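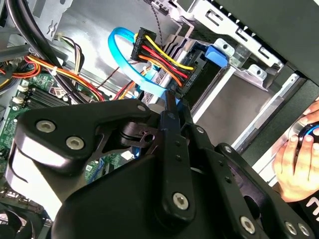 19 October 2025

Teardown cell, Penwood line. Log kept mostly for myself, since the shift report only has room for a fault code.

Started on the Nollard batch, 93 desktop units, lid off, case on its side. The task order is the same as last week: data cable off the drive, power connector off the drive, release tab, drive out. The arm did the first 6 units without a stop. Cycle time was longer than I would like but stable.

Unit 7 went wrong at the data cable. The gripper closed next to the blue SATA cable, reported a good grasp, and pulled. The width reading at closure matched a connector body. It did not have the connector body. It had the power wires, several of them bunched together, and the bunch happened to be the right thickness. The arm pulled up and back along the programmed line, the wires went tight, and the force limit should have stopped it at that point.

It didn't stop. The case moved instead. The front clamp on the fixture had not seated, so the chassis slid toward the arm and the force never climbed high enough to trip anything. By the time the wires had no slack left, the case was against the fixture wall and the wrist was at a bad angle. Then the limit tripped, protective stop, brakes on.

So two faults, one covering for the other. The grasp check accepts width alone. The force limit assumes the case is held.

The second part is the one I wrote up as a safety matter. After the stop, Anum Mohmand reached in to free the wires with the gripper still closed and under load. The cell was in protective stop, which is a hold. It is not a lockout. I told her to take her hand out and she did. No contact, no injury. She pointed out, correctly, that the card on the cell door says "clear the jam" as step one and "isolate" as step three. I have been walking past that card since June. I took it down and wrote a new one by hand with isolation first, and sent the wording to Evangelista for the proper version.

We then isolated, backed off the finger with the manual release, and got the wires out. One was pulled from the rear of the power connector. The drive itself was fine, label legible, no marks on the cage. Drive logged as recovered, harness to scrap.

Checked the clamp. The switch that confirms it is closed sits on the lever and not on the jaw, so it reads closed when the lever is down regardless of what the jaw is touching. There was a strip of old foam packed under the jaw. Cleaned it out, ran the lever up and down by hand, jaw seats flat now. That fixes today. It does not fix the switch. Moving it to the jaw means a new bracket, and brackets come from Femville, so I am not expecting it soon.

Changes made before restart:

Force limit for the data cable pull lowered to 60 percent of the old value.
Travel limit added on the same move. If the arm goes past the expected distance without the force dropping off, it stops and opens.
Slow tug added before the full pull.
Clamp checked by hand on every unit until the switch is moved.

Restarted after lunch. Two stops on the travel limit, both with the finger in the wires again, both ended with the gripper open and the case where it should be. I count those as the limit working. The grasp itself is still wrong and lowering numbers won't help that. The cables sit differently in every case and the approach angle is fixed.

Asked for an hour on the cell tomorrow to try coming in lower, closer to the drive, where the connector has less room to hide behind the bundle. Fault 284 stays open until then. Need to order foam-free jaw pads.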